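Lunch numbers up after switch to shared tables

WINCOMBE, 10 March 2024 – The Wincombe town hall has extended its weekday lunch program through July after more people signed up this winter than the kitchen had planned for.

The program began last fall in the old reading room on Vermeulen Street. It offers a hot midday meal to anyone who lives in town, with no age limit and no income check. Organizers had set up for 300 registered diners. By the end of February the list stood at 1,031, though most people come only once or twice a week.

Amber Aerts, who runs the program, said the biggest change came in January, when the small tables were pushed together into long ones. Before that, people tended to sit alone or with the person they came with, and many left within a quarter of an hour.

"Now they stay for coffee," Aerts said. "We had to move the afternoon language class to the upstairs room so nobody felt rushed out."

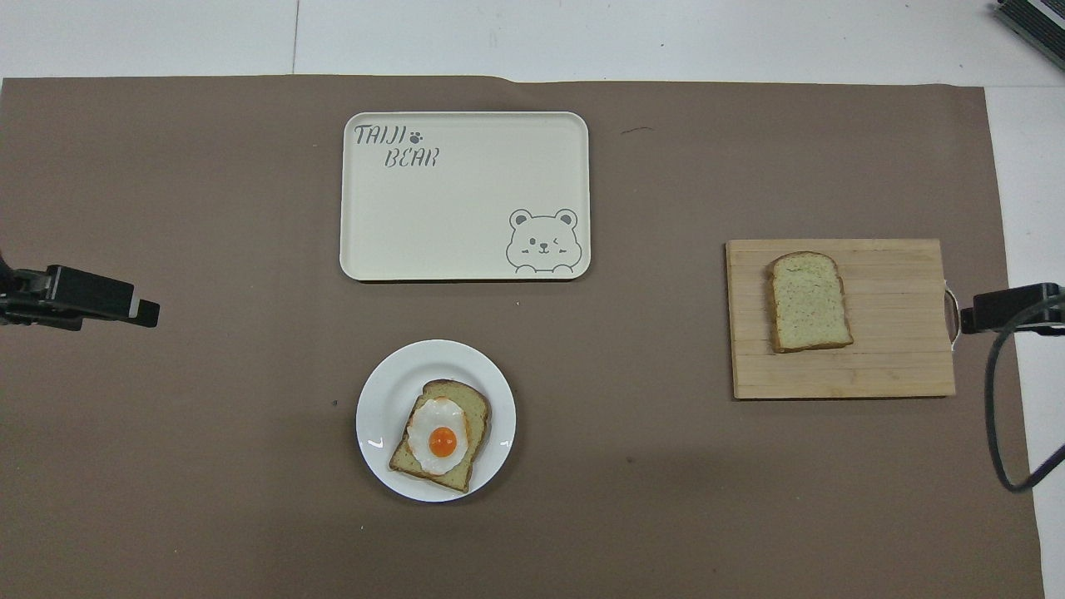

**Wincombe Community Meals**

The kitchen serves two sittings, the first at 11:30 and the second at 12:45. Soup and bread are always on the menu, along with one main dish that changes daily. Diners pay what they can into a box by the door. Aerts said the box covers part of the food bill and the town pays the rest.

Food costs have gone up since the fall, mainly for dairy and cooking oil. To keep within its budget the kitchen has cut back on meat and now buys most of its vegetables from two growers near Istby. The deliveries come on the same truck, which has brought the transport cost down.

Dishes have been a problem too. The reading room came with only a small set of plates, and for the first few months the kitchen had to wash up between sittings. In January the team asked residents to bring in plates and trays they no longer used. The donations do not match, but there are now enough to get through both sittings without a wash in between. The kitchen is no longer taking plates. It could still use soup bowls, serving spoons and large pots with lids.

Ward Boersma, the cook, said the second sitting is still the harder one to plan. Attendance can double on a rainy day, and the kitchen does not take reservations. For now he keeps extra soup in the freezer and adds it when the line gets long.

"You look out the window at ten and make a guess," Boersma said.

The extension means the program will also run through the school break for the first time. Families with children can register from next month, and the team is looking for two more people to help with serving and cleanup. Shifts last three hours. Training is given on the first day and helpers eat free.

A request to open on Saturdays has been put off until the fall. The reading room is rented out on weekends – mostly for birthday parties and choir practice – and the town would have to find another place for those bookings first.

The room seats 60 at each sitting. Registration forms are at the town hall front desk and at the library, and can be returned to either place. People who have already signed up do not need to do so again.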